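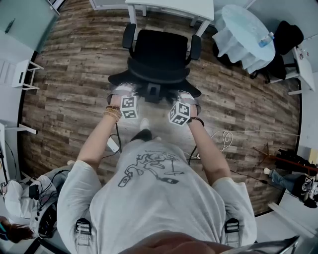

Black office chair, plank floor.

Notebook, March. Wood glue open time and clamp time, second round.

Start 8:40. Shop cold overnight, heater on at 7. Waited until the thermometer on the bench held steady before opening any bottles. Last round I didn't wait and the first few joints are no use to anyone.

Stock is maple offcuts from the Jundcombe order, planed and cut to the same width. Edge joints only this time. No end grain. Numbered in pencil on the back face, and please leave the pencil on until the break test is done. Two boards from the last round got sanded and I had to throw them out of the results.

Glues: the Karras yellow we always use, and the Sikano slow-set. The Sikano bottle was opened before the holidays and had a skin on it. Pulled the skin off, stirred, strained through a paint filter. It brushed out fine after that, but I've put an S in the margin next to every joint made from it in case the numbers come out odd.

Spread with the small roller, both faces. Brush marks were a problem before, thin down the middle and heavy at the edges. The roller is better. It needs washing between glues and takes longer to dry than I allowed for, so the first Sikano joint went together late. Marked.

Clamp time 36 minutes for the first set. Second set stays in overnight. Clamps snug plus a half turn, squeeze-out in small beads along the full length. Joint 7 had no squeeze-out at the left end. Left it as it was, and noted it.

10:15. Wax paper under the cauls keeps tearing when I slide the pieces over. Switched to packing tape on the cauls. Should have done that to begin with. Tape goes on the face and wraps over both corners or it lifts.

11:50. First set out of clamps. Scraped while still rubbery. Sikano comes off in strings and drags a little wood with it. Karras scrapes clean. For shop work that matters more to me than a small difference in strength, but we'll see.

One slip: I picked up joint 4 by one half and felt it give. It had 36 minutes like the rest. Put it back in a clamp, crossed it out of the first set and moved it to the overnight set with a note. It probably shouldn't count in either.

Break test goes on the lever rig with the 100 lb scale. The scale reads 2 lb heavy with nothing hanging on it. Subtract that every time, write the corrected number only, and don't mix the two kinds in one column like I did in the last notebook.

Clarnent clamp pads: the glued-on ones are coming off the jaws again. Reorder under part 379, not the one written on the cabinet door, which is the old size.

2:30. Swept, bottles capped and wiped. Heater left on low for the overnight set.

To do next:
Break first set after a full day, not sooner.
Photograph the failed faces, wood failure vs. glue line.
Find out if a fresh bottle of Sikano scrapes any better.
Get more blue tape.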